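Tips for sorting books and papers with a two-arm table helper

Reading time: 7 minutes

We use the two-arm set from Lenulska since July. It is fixed to the long table in our study room, and its work is small: it puts books into a desk organiser, puts papers into trays, and clears the table before the evening. I collected these tips in a notebook while I was learning it, and now I write them in order, so other people with the same set can spare some evenings. At the end I say also for whom I think the kit is worth its price.

What you get in the basic kit

Two arms with grippers, two clamps for the table, one control box, the cables and a thin printed guide. The price was 413 pounds with delivery. The soft finger covers are not included. They cost 56 pounds for the pair, and in my opinion they should be in the box from the beginning, as the bare fingers can leave a mark on a glossy cover. If you plan to move mostly books, order the covers on the same day.

The guide is short but correct. Only the page about cables is poor. It shows the cable going straight down from the arm to the box, and if you do like this, the cable will pull when the arm reaches far. Leave a generous loop and fix it to the back edge of the table with a clip.

Preparing the table

Take a table which does not shake. Push it with one hand, and if the glass of water on it is moving, choose other table. The arms are not heavy but they start and stop quickly, and a weak table will swing with them.

Put the organiser at the back, against the wall, with the open side to you. Mine slid a little at every push, so I put two strips of rubber mat under it and it stays now. Double tape works too but it is unpleasant to remove.

Keep the books in the area where both arms can come easily. On a wide table it is tempting to lay everything out in one long row. The far books are then at the limit of one arm, and the grip there is less sure. Better is to work in small portions, and to bring the next portion when the table is free.

Switch off any lamp that shines straight on the covers. A shiny cover with a bright spot confuses the set, and it goes to the wrong edge. Daylight from a window with a thin curtain was the best for us. In the evening I use a ceiling lamp only.

Choosing the organiser

Any file organiser with stiff dividers will do. The soft fabric ones fold inside when the book touches them. I tried also a wire one from Sonholm, very pretty, but thin books fell between the wires and became stuck. Upright compartments with a wide opening are the easiest. Before you buy, measure your thickest book and add the thickness of two fingers, so the gripper has some place.

Do not fill a compartment to the end. When it is tight, the gripper pushes the new book against the others and the pages can bend. I leave the last part of each compartment free and finish it by hand if I need it.

A single thin book in a wide compartment will lean. It is no harm for a day, but paperbacks take a bend if they stay so for weeks. Put a second book beside it, or a piece of stiff card.

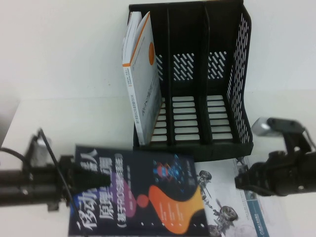

Study books being sorted: one paperback is standing in the left compartment, the mobile robot book and a white one are still flat on the table.

Laying the books down

Overlapping is the most common mistake, and I make it still myself. When one book lies partly on another, the lower one can be pulled together with the upper one. If you can, leave a gap as wide as your hand between them. If they must overlap, be sure that the one on top is the one you want to be taken first.

Turn the spine to the gripper. A spine is firm and the fingers close on it well. On the open side they press into the pages, and a paperback will then open like a fan when it is lifted. For hardbacks it is less important.

Thin booklets lie too close to the table, and the fingers cannot go under. Let the booklet stick out a little over the edge of a thicker book, or put a folded tea towel under one side. A pencil under the edge is also good, but it must be a pencil with flat sides, the round ones roll away.

Dust jackets should be removed before. The gripper holds the jacket very nicely and the book stays behind.

Weight

The maker gives a limit for one arm, and I stay well under it. My own rule is simple. If I do not like to hold the book with two fingers, I do not give it to one arm. Our big cookery book and the atlas we put away ourselves.

For sheets of paper, 200 sheets in a folder with elastic band goes well. Loose sheets do not go well at all. Put them in a folder first, and close the band.

Teaching a new task

Teach slowly. When you guide the arm the first time, make the movement two times slower than seems natural. The set repeats what you showed, and also your hesitations, so think the path before you begin. I practise it once with my empty hand.

Show the same task with different books. I made the first lessons with one novel only, and the set was then good with this novel and clumsy with everything else. A thin one, a thick one and a wide one made a big improvement.

Lift first, then go sideways, then down. If you take the short diagonal way, the bottom corner of the book catches on the front lip of the organiser. I have some bent corners to prove it.

Give each arm its own side. The left arm takes from the left and the right arm from the right. It is possible to let them cross, but then one must wait for other, and it takes longer than by hand.

Save the lesson with a clear name. I have one with the name "books new 2 good" and I am not sure any more what is in it.

Cleaning and care

Wipe the fingers with a slightly damp cloth each week. Dust from old books makes them slippery. Do not use kitchen spray, it leaves a film.

Check the screws on the grippers once in a month. One of mine was loose after the first weeks and the grip became uneven. A quarter turn was enough. Do not tighten with force, the housing is plastic.

When you finish, bring both arms back to the rest position and only then switch off. Without power they sink down slowly, and whatever is under them will be pressed. Remove cups, glasses and the cat.

Small children should not be near the table during the work. The arms are not strong enough to do a serious injury, I think, but a pinched finger is unpleasant, and the stop button is at the height of adult hand.

Is it worth the money?

For a normal house with one shelf of books, no. You will be faster yourself. For a study room, a small library corner or a person who cannot stretch over the table easily, I would say yes, with patience for the first month. My mother has bad shoulders and she uses it every day.

I compared it with the Tanoli single arm at 224 pounds before buying. It is quieter and takes less place, but one arm cannot hold the organiser steady or straighten a book while the other is working, and for me this decided. If you sort only letters and thin folders, the Tanoli will be enough for you. Erkley also offers to come and install the set in your home. We did it without them in one afternoon, and the only difficult part was the second clamp, which did not fit our table edge until I put a piece of wood under it.

The spare finger covers are sold only in black at the moment. I wrote to ask about a lighter colour and wait for the answer.

Contact | Copyright, all rights reserved | Back to top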